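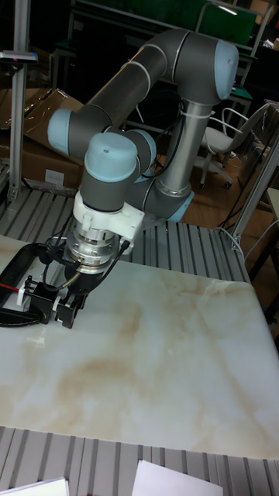
The arm over the marble-patterned tabletop.

Progress report, Gremuscombe season two
Prepared for Dukum by Tanner Charbonneau, series producer
Covers the period through the end of July

Scripts

Eight of the ten scripts are locked. Episodes nine and ten are in second draft. The writers' room closed in June as planned, and two writers stayed on for rewrites. The biggest change since the last report is to the harbor storyline. In the outline, Maren found out about her father's debts in episode seven. She now finds out at the end of episode four. The middle of season one was slow and viewers said so, and moving this up gives the sisters something to fight over for more than half the season.

Your notes on episode three asked for more of the schoolteacher. We added two scenes. One is with Maren in the parking lot, and the other is the dinner, which also had to be longer to make room for the landlord's news. The episode came in at 50 minutes at the table read. It will need to lose some of that in the edit.

Casting

All returning cast are signed. The new detective is cast and the deal is done, but the announcement is on hold until Poon has its press plan ready. We are still looking for the younger brother. We have seen 347 tapes for the part and called back six actors. The director wants someone who can sing, and that has made the search slower than it should be. A decision is needed before the block two read-through.

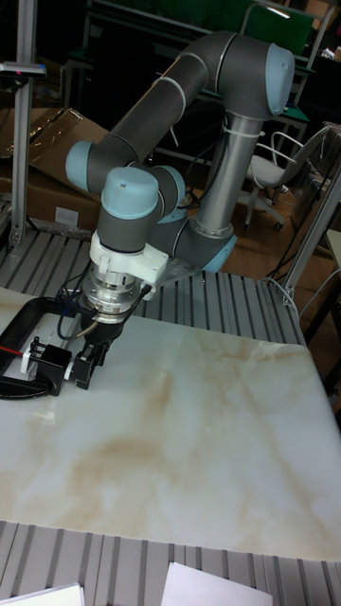
Locations for block one are confirmed except the ferry office. The building we used last season has new owners and they have not answered our letters. If we can't get it, the art department will build the interior on the small stage, and we will shoot the exterior from across the street so the new sign stays out of view. The cost of the build is in the revised budget as a separate line.

Shooting

Block one (episodes one to three) is shot, apart from the ferry office scenes and one night exterior lost to wind. We completed 357 setups. Overtime was higher than planned in the second week, mostly on the funeral sequence, and lower after that. The crowd for the funeral was smaller than scripted – we had trouble getting people to the church that early – and the director covered it with closer shots. It plays well in the assembly.

Editing and music

Episode one is in rough cut. Episode two is assembled. Ureo is handling the visual effects again and has the first batch of plates for the storm. The composer has sent four sketches. We liked the slower ones and asked for a new version of the main title that starts sooner, as the season one opening ran long.

Audience work

The recap newsletter for season one has 2570 subscribers. Most replies are about the detective's departure and whether he is dead. We are not answering that question and would ask your press team to do the same.

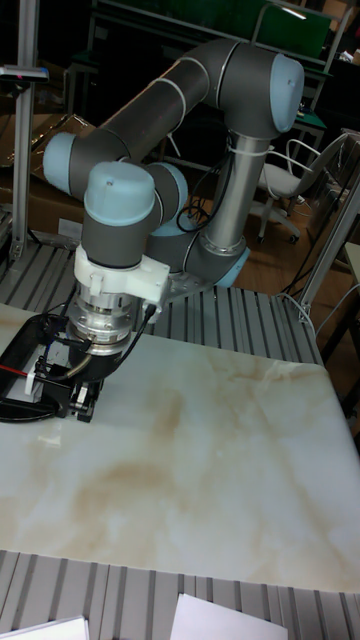

Arm on the aluminum extrusion table, with the marble-patterned slab laid across it.

Open items

Ferry office: location or build. We need to choose before block two prep starts.
Younger brother: final choice from the callbacks.
Episode ten: your notes on the ending. The current draft leaves Maren on the dock and does not show who is on the boat. The room is split on this and we would like your view before the third draft.
Night exterior: to be picked up in block two, weather permitting.

The next report will cover block two and the first fine cut.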